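Two-Arm Cell: Control and Planning Software
Final report, software half
Viola Fiore
March 18, 2023

1. What this covers

Software only. The mechanical write-up is separate, and so is the wiring. I did the control loop, the planner, the perception node and the logging tool (which we named Jirier, long story). Fabric panels, rails, mounts etc. are in the other report.

Goal from the proposal: both arms working on one tabletop at the same time, small objects, no collisions, and a log good enough that someone else can replay a run without asking me. First two mostly done. Third one done. Speed is bad, see section 5.

2. Control

Started from the Monti driver the lab already had. It assumes one arm. Every call blocks until the arm answers, so with two arms the second one just waits its turn and you get this stuttering motion, left, right, left, right. Spent way too long trying to patch that. Ended up splitting it into one process per arm with a small shared clock process in between.

Loop period is 30 ms for each arm. Wanted faster, but the bus starts dropping replies when I go lower and I didnt have time to find out if its the adapter or my code. Probably my code.

Joint commands go through a limiter before they are sent. If a target is too far from the current position the limiter clips it and writes a warning. Early on the warnings were going to the same file as the joint data and that file got so big the disk filled up in the middle of a demo. Now separate files.

Gripper is its own thing. No force sensing, so I close until the motor current goes over a threshold or the position stops changing. Works on hard objects. Thin wires, not really — the current barely moves.

3. Perception

One fixed camera looking at the workspace. Background subtraction first, since that's what we had learned in class, and it was a mess. The arms are always in view and their shadows count as objects. Cables too.

Second try: mask out the arms using the joint angles (project the arm model into the image, grow it a bit, throw away everything inside). Then segment what is left on the table. Much better. The mask doesn't know about cables so they still leak through sometimes, I filter by shape, long and thin gets dropped. Side effect is that any wire attached to an object gets dropped too and the object center comes out a little wrong. 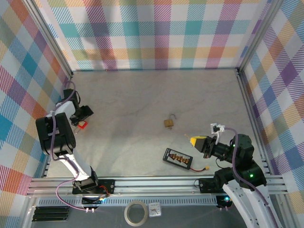 The patterned panels were a problem I did not expect. The segmenter kept finding "objects" in the squares of the plaid. Fixed by cropping to the tabletop polygon, four corners clicked by hand at setup. If the camera gets bumped you have to click them again. There is a check at startup now that compares the corners to a saved picture and refuses to run if they moved.

The tabletop itself is gray with light veins and mostly behaves. Metal things are harder, reflections split them into two blobs. I merge blobs that are close together, which is fine until two real objects are close together.

4. Planning

Sampling planner, one arm at a time, other arm treated as an obstacle wherever it will be at that time step. So the arms have a priority. Left goes first by default, right plans around it. Tried planning both jointly and it would take forever or just fail, cap was 500 samples and it hit the cap nearly every time.

The middle of the table is shared, both arms can reach it. Uses a lock, just a flag in the clock process. One arm takes it, other arm waits outside the zone. Deadlock bug until quite late: an arm that failed a grasp never gave the lock back. Added a timeout of 7 seconds and a proper release on failure. Should have had both from the start.

Wellside (the simulator) was used for all planner tests before touching hardware. The simulated table is slightly bigger than the real one, I found this out when the right arm tried to reach past the edge. Fixed in the config file, not in the model, so dont trust the model.

5. Results and logging

Total planner calls logged on hardware: 2,137. That includes the ones from when the lock was broken, didn't take them out. Most of the failures are grasps and not paths. No arm to arm contact after the timeout fix.

Slow, though. The right arm spends a lot of each run waiting for the zone. Smaller zone would help, or two zones.

Jirier writes joint states, images, planner input and the lock flag with one timestamp from the clock process. Replay works in Wellside and in the Zomura viewer. Zomura wants the arms named in lowercase or it shows nothing and gives no eror.

6. Left to do

Cable masking. Bus timing below 30 ms. Automatic corners for the crop. Gripper threshold per object instead of one number for everything. Repo gets cleaned up and handed over in July, setup steps are in the readme, read the part about the clock process before starting either arm.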